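Dovside opens its doors for an afternoon of table wiping

November 2025 – Dovside, the small company behind the Jollus cleanup project, held its first open day this fall, and I got to write this one up because I was the person standing at the door with the sign-in sheet. So you're getting my version!

I'm Kaja Žukauskas, and I look after visitors and most of the email at Dovside. We work on teaching robots to do the dull jobs that come after lunch: clearing up, mopping spills, folding the cloth, putting it away. Most of the people who came had only ever seen robots in finished videos with music on top, and we wanted to show them the part that comes before – a person at a table with a gripper in each hand, doing the job over and over.

We had 18 guests in two groups, mostly neighbors from the building, a few teachers, and a couple of folks from Trurner, who are thinking about trying Jollus in their canteens. Each session ran 15 minutes on paper and a good deal longer in real life. People kept asking to see the cloth part again.
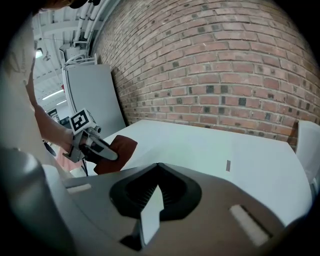
Hand-held grippers at work beside the white table at the Dovside open day.

The cloth is where everybody leaned in. Picking up a cup is something you can explain in one sentence, but a rag changes shape every time you touch it, and if you grab it in the wrong spot you spend the next minute chasing a corner. Aivar Sakalauskas, who leads Jollus, talked the groups through it while the demonstrations were going on.

"You learn very quickly how much your fingers were doing for you," Aivar told the first group. "With two jaws you have to plan where you're going to hold the cloth before you get there. That planning is what we want the robot to pick up from us."

One of the teachers asked why we don't just write down the steps and have the robot follow them. Aivar told her to go home and write the steps for wiping her own kitchen counter, then hand the list to her kids. She laughed, and then she wrote that down (I saw her do it).

The square black-and-white markers on the grippers got plenty of questions too. They let our software work out where each gripper is and which way it's tilted, so the motion can be replayed later on a robot arm.

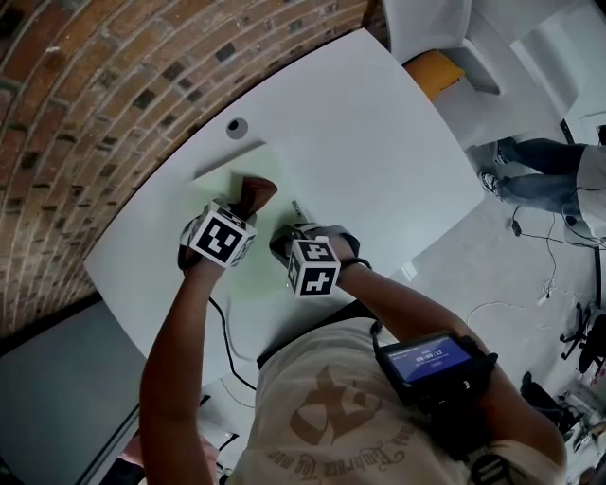 Two grippers, one brown cloth and a green smear to deal with.

The spill sessions were my favorite. Wiping looks so easy, and then you watch someone try it with grippers and see how much of it is pressing down the right amount and not letting go of the rag. One of the Trurner visitors told me she'd be looking at her canteen tables differently from now on, and I'm taking that as a compliment.

Jollus has been going for 2 years now, with a team of 6, and our friends at Rätsep have been lending us their advice on gripper design from the start. Next we want to move from single tables to a full row, with chairs in the way and things left lying around.

We're planning another open day in March. Places will be limited again, so if you'd like to come, write to me at the Dovside office and tell me how many of you there are. School groups are very welcome – we'd just like to hear from teachers a bit earlier so we can set up a longer session.

Press contact: Kaja Žukauskas, Dovside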